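Galerie — Les machines et les tâches de cuisine

Mise à jour du 03/01/2020

Le programme Laitinen examine une question simple : les machines peuvent-elles aujourd'hui assumer les travaux courants d'une cuisine domestique ? Sous la direction d'Esko Tikkanen, 21 tâches ont été retenues, du rangement de la vaisselle à la préparation du petit déjeuner, et plus de 104 essais ont été consignés au site de Jundton. Les résultats demeurent inégaux — la saisie d'objets fins et le travail entre des appareils rapprochés comptent parmi les points les plus difficiles.
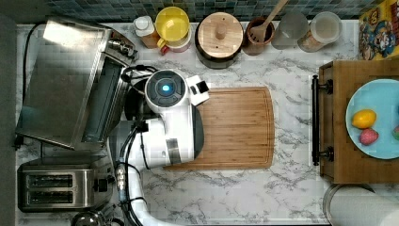
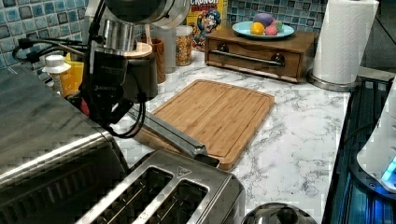
Plan de travail du site de Jundton : bras robotisé, planche à découper en bambou et grille-pain en inox.

L'évaluation est conduite selon le protocole établi par Isauro Chávez. Chaque tâche est notée sur sa durée, sur l'état final du plan de travail et sur le nombre d'interventions humaines. Le rapport complet, long de 72 pages, sera mis à la disposition des partenaires en juillet.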